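Open day at Grirkell draws questions about teaching robots by hand

September 20, 2023

Elspeth Matheson has been running the training floor at Grirkell since December, and the open day was her idea. Neighbors kept asking what went on upstairs, she said, and she was tired of answering on the sidewalk.

The company signed up 100 visitors in groups of 30 or fewer. Each group got a short talk and then time on the floor with the people who do the work.

"Most of them expected to see a robot doing dishes," Matheson said. "What we mostly have up here is people. A person does the task with a gripper in hand, and the recording goes to the software team. They get to the robot later."

Grirkell collects recordings for Torik, which builds arms for kitchens and stockrooms. Matheson would not say how many hours it has delivered, but a finished task in the catalog needs 285 good recordings before anyone tries it on an arm.

I asked what makes a recording bad.

"Rushing," she said. "You get somebody who folds a towel in two seconds because they've folded towels all their life. We ask them to slow down a little. And dropping things is fine, as long as you pick them up again and keep going."

Damián Iturra, who trains new operators, said the first day is the hardest on the wrists. He starts people on cups and moves them to zippers and drawers in the second week. He used to repair bicycles and says the job is similar in that you spend a lot of time on small parts.
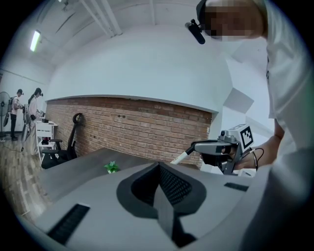

Matheson wants more variety in the tasks, and she brought it up twice. Too much of the catalog is tabletop work, in her opinion, and Torik agrees. The software also has to know where the tool is in the room at every moment, and visitors asked about that more than anything else. The white cube on top of the gripper has a square black-and-white marker on it, and a camera can read a marker like that to work out position and angle. The people on the floor wear gear on their heads as well, and some carry a backpack rig. Iturra said he stops noticing the weight after an hour. Matheson said she never has.

A second open day is planned for December. Matheson said she would like to have an arm from Torik there by then, running one of the cup tasks, and that she has asked for it in writing.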